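Home | Household | Bowls and Vessels | Random article

Wooden bowl (household)
By the Tonholm Household Desk
June 17, 2021

A wooden bowl is an open, usually round vessel, found in most homes and used in rather fewer of them for food. It is bought for salad. Within a month or so it tends to hold keys, dead batteries and a single object too awkward to live anywhere else. 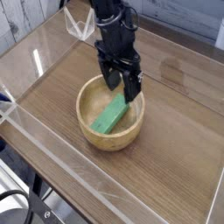

Making

Most are turned on a lathe from one block. The Prurley pattern, sold at the Flalau craft market every August, is roughly 22 centimetres across and has a thick rim, said by its makers to be traditional and by its owners to be heavy. Turners at Qian prefer a thinner wall, and the two towns have been politely rude about each other's bowls for 13 years.

Use

Long things fit badly in round things, a fact every household prefers to discover for itself. The usual answer is to lay the item on the diagonal and call it storage.
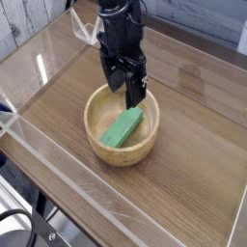 Care is simple and widely ignored. A bowl should be wiped, dried and oiled, and kept out of the dishwasher, where it will split in protest. Pale interiors mark easily, while the outer wall may keep faint turning lines, as on the honey-coloured bowl with the green block in it, and these should be left alone. Sanding them off takes ten minutes and is regretted for longer. Prurley owners oil theirs twice a year, or say they do.

See also: Fruit bowl; Key dish; Drawer, miscellaneous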